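Acta de la reunión del taller de costura y arreglos - junio de 2018

Toma notas: Olga Alcaraz (o sea, yo, otra vez, porque llegué la última y el cuaderno ya estaba en mi silla).

Empezamos con retraso, como siempre, y con el café a medias. Valeriano leyó el acta anterior muy deprisa y se aprobó sin cambios, salvo que donde ponía "cremalleras" tenía que poner "corchetes". Corregido queda.

1. Las cajas de compartimentos

Era el punto gordo del día, así que fuimos directos. Ya sabéis que llevamos desde el invierno guardando la mercería menuda en botes de cristal y en sobres, y que cada vez que alguien busca un automático acaba volcando medio bote encima de la mesa. Benítez nos ofreció cajas organizadoras de plástico y habíamos quedado en probar una antes de decidir. Conté cómo había ido la prueba y me enrollé bastante (lo reconozco), pero es que me gustó mucho más de lo que esperaba. La tapa es transparente, tirando a gris, y se ve lo que hay dentro sin abrirla - para mí eso ya vale media caja.

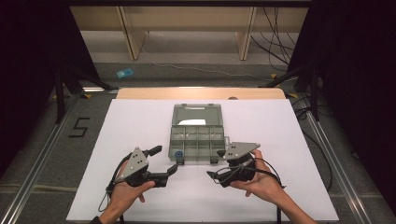 La caja organizadora, cerrada, sobre el tablero blanco.

Valeriano quiso saber si los cierres aguantan. Le dije que a mí me parecen firmes, aunque conviene acostumbrarse a pasar la mano por los dos antes de levantar la caja, que luego pasa lo que pasa. También se habló de si ponerle un papel con la lista del contenido. Hubo acuerdo general en que sí, escrito a mano y con letra grande, y en que quien cambie algo de sitio cambie también el papel. Esto último lo pidió media mesa a la vez, mirando a la otra media.

2. Qué va dentro y qué se queda fuera

Aquí nos liamos un buen rato. Mi propuesta era sencilla: lo pequeño a la caja, lo que rueda a la caja y lo que se enreda, fuera. Los hilos sueltos y los cordones seguirían en el cajón de siempre, porque en cuanto metes un cabo suelto en un compartimento se lleva detrás todo lo demás. Las canillas, en cambio, sí irían dentro, que son las primeras en acabar debajo del armario.
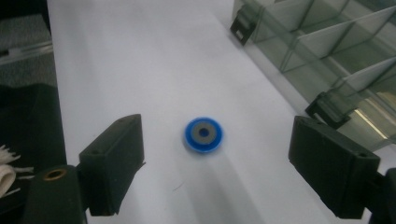
Y ya que estábamos, pedí que se separen por máquina, porque las de la Inari y las de la vieja no son iguales y nos pasamos la tarde probando cuál entra. Se aprobó. Me ofrecí a hacer yo la primera clasificación, con la condición de que me dejen la mesa grande libre y de que no me hable nadie mientras tanto (risas, pero lo decía en serio).

Los botones quedan para más adelante. Según el inventario del mes pasado tenemos 2.803, contando los desparejados, y eso no hay caja que lo trague. De momento se quedan en los botes, y solo pasarán a los compartimentos los de camisa, que son los que gastamos a diario.

3. Cómo se reparten los compartimentos

Los tabiques hacen celdas rectangulares y ahí caben automáticos, corchetes, presillas y todas esas cosas que hasta ahora vivían juntas y revueltas. Yo defendí que cada celda lleve una sola cosa, aunque quede medio vacía, y que dejemos alguna libre para lo que vaya apareciendo. También pedí que se abra siempre en la mesa, con la tapa echada del todo hacia atrás, y no encima de las rodillas - que nos conocemos. 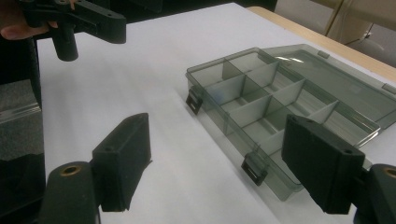

Valeriano Olmedo no lo veía tan claro y pidió que constara: a él una celda para cada cosa le parece un lujo, y prefiere juntar por tamaño los corchetes y los automáticos, que total se distinguen a simple vista. Añadió que en Draselham lo hacen así y que no se les ha hundido el techo. Le contesté que en Draselham cosen cortinas, y que así cualquiera. Quedamos en probar a mi manera hasta la próxima reunión y luego se vota, sin rencores.

4. Compra

Benítez nos deja cada caja a 30 euros si cogemos 3, lo que suma bastante menos de lo que temía yo al entrar. En el bote común hay 80 euros, así que faltan diez, y los pondremos con lo que se saque de los arreglos de esta semana. Hubo quien propuso mirar antes en Basbridge por si salía mejor, pero entre ir y volver se nos va la tarde y el ahorro.

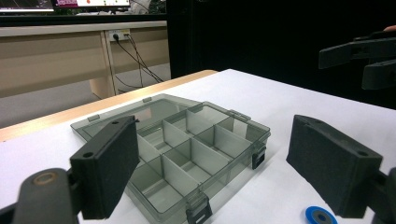 ¿Se pueden comprar tabiques sueltos si se rompe alguno?
De momento no lo sabemos; Valeriano se lo preguntará a Benítez cuando pase a hacer el encargo.

5. Ruegos y preguntas

Que se devuelvan las tijeras buenas a su funda. Que las buenas no son para papel, ni siquiera "un momentito". Que quien se llevó el metro amarillo lo traiga, por favor, que no vamos a preguntar nada.

Pedí también más luz en la mesa del fondo, que enhebrar allí por la tarde es un suplicio. Valeriano tiene un flexo en casa que no usa y lo traerá el próximo día.

Pendiente: encargo de las cajas (Valeriano), clasificación de canillas y papel con la lista (Olga), flexo (Valeriano).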